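Home | Issues | Sections | References | Search

Last updated: December

3.2 Object set and table surface

The objects used in the Corna layouts were drawn from the Prendora list, a catalog of household items sorted by form, finish and color. An item was accepted if it could be lifted in one hand, had a clear outline from above, and carried no printed text. Large items were left out, as were transparent ones, whose edges could not be marked with enough agreement for the spacing measure in Section 3.3.

Each layout combines tableware with items that have no fixed place on a table. Tableware gives simple reference shapes. A plate is close to a circle in plan, and a mug is a cylinder with one feature, the handle, that fixes its orientation. Decorative items and soft toys are less regular. Their outlines change with the angle of view, and for plush items also with the way they are held or set down. For this reason the outline of a soft toy was recorded anew in every layout, while a single template was kept for each piece of tableware.

Color was treated separately from form. Pale items (teal, lavender) differ little from a white ground in lightness and are told apart mainly by hue. The striped pumpkin in Figure 2 is a mixed case: the orange bands stand out strongly against the table, but the cream-white bands between them do not. Under a plain threshold on lightness the pumpkin tends to break into separate segments. We therefore traced it by hand along the lower edge, where its shadow helps to mark the boundary, and closed the outline across the pale lobes.

The Skolum surface is white and glossy, with a faint pattern of square divisions. The pattern was not used for scale. Gloss causes two kinds of error. Reflected light on the table can hide part of an outline when an object lies near it, and a highlight on a raised or recessed part of an object can be taken for an edge. The second kind was more common on plates, where the bright area inside the rim sits close to the true ridges. Highlights were masked before the ridges were traced, and layouts in which the mask covered more than 30 percent of a plate's inner area were dropped.

Spacing was scored with the Fu index, computed from the gap between neighboring outlines divided by the width of the narrower object. Shadows were excluded from the outlines. The mug needs some care here, as its handle extends toward the middle of the table and shortens the gap on that side. We report the index with and without the handle. An object held clear of its place in the layout was assigned no gap value, and its identity and color alone were entered in the table. 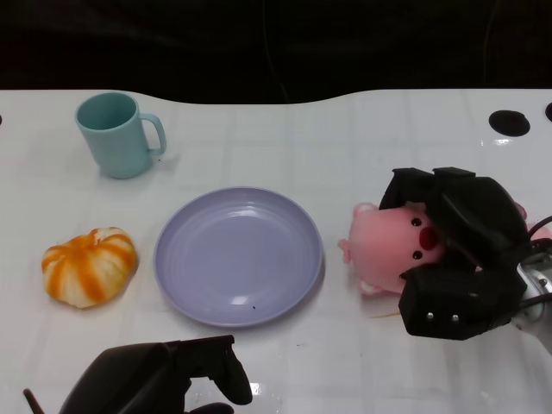
Corna, 9th August

Figure 2. Mug, striped pumpkin, lavender plate and pink plush pig at the white table. The plate lies between the pumpkin and the pig.

Contact | Copyright Prendora | Back to top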